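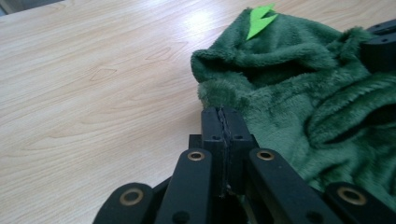

Eun-ji Byun asked whether a fold should count as one example or two if the person stops halfway and takes a new hold. She said the labelers at Bernwood have been splitting these and the Javel group has not, and the two sets can't be mixed until somebody picks a rule.

Discussion on this took most of the first half hour. Mārtiņš Ķēniņš was for keeping a new hold inside the same example, as long as the cloth stays on the table and the person is still working toward the same fold. Cutting at every new hold gives short pieces that start from odd positions, and the last model trained on short pieces had a habit of letting go early. Eun-ji said the opposite problem is also real. Long examples with three or four new holds in them teach the model to fuss with the fabric.

Agreed: one fold is one example. A new hold is marked with a time stamp inside the example. Anything with more than three new holds goes in a separate folder and is not used for training for now.

Category: Meeting Notes / Data Collection / Cloth Handling

Minutes of the collection meeting, Monday, 10:30 a.m.
Chair: Mārtiņš Ķēniņš
Notes: Eun-ji Byun
Item 1 (what counts as one example) is recorded at the top of the page. It was moved ahead of the count by request.

2. Count so far

The plush fabric set stands at 913 examples. Of these, 134 were thrown out on review. The main reasons were a gripper losing tracking partway through and the two recordings not lining up in time. A smaller number were dropped for a hand covering the lens. Mārtiņš asked that the reason be written down for each one from now on – at the moment the sheet only says "bad" for most of them.

Eun-ji said the tracking losses are bunched together in the afternoon sessions. She suspects the grippers are being started before the position check has finished. The check takes a while and the light on the handle is easy to miss. Mārtiņš will change the start-up script so that recording can't begin until both grippers report ready.

3. Fuzzy fabric

The Koller model does well on flat cotton and poorly on anything with a pile. It tends to close on the top of the fuzz and come away with nothing. The feeling of the meeting was that we need more examples where the jaws go down far enough to take the cloth itself, with a real fold between them, and fewer where the cloth is only pushed.
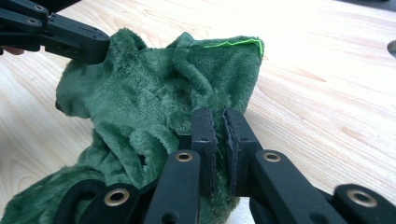
Holding with one gripper while the other takes a new fold was also discussed. The written instructions say to keep the left gripper still, but people drift, and when the left one drifts the cloth slides with it. Eun-ji said she would sooner leave some of that in. The robot arms at Flendurberg are not perfectly still either, and a model that has only seen a steady hold may not cope.

Mārtiņš agreed with leaving it in up to a point. If the holding side lets go completely and has to come back, the example should be marked. No number was set for how much drift is too much. To be looked at again once the next batch is reviewed.

There was a short discussion on whether to crumple the fabric the same way before each take. Decision was no. The person picks it up, drops it and starts from wherever it lands. No smoothing it out first.

4. Table and lighting

Glare on the tabletop was raised again. Mārtiņš does not want the lights changed in the middle of a set. The next set can be split between overhead lights only and overhead lights plus the side lamp, with the lighting written in the session sheet. A matte cover for the table was suggested and put off until there is a second set to compare against.

5. Speed

People get faster as a session goes on. Eun-ji compared the first and last takes from one session and the last ones were roughly 53 percent of the length of the first. She does not see this as a fault, but the very fast ones blur in the wrist camera. Sessions will be limited to 67 takes, with a break before starting another. Anyone who notices blur on playback should slow down and repeat the take.

6. Actions

Mārtiņš – start-up script, both grippers ready before recording.
Eun-ji – write up the rule on new holds and send it to Bernwood and Javel.
Eun-ji – add a reason column to the review sheet. Fill in old entries where the reason can still be found.
Mārtiņš – ask Flendurberg how far their arms move during a hold.

7. Other business

The spare gripper has a loose jaw pad and should not be used until it has been glued. Disk space is fine through May.

Meeting closed at 11:45 a.m. Next one same time, same room.

We use cookies to remember your settings. By using this site you agree to our cookie policy.

Contact | Privacy | Back to top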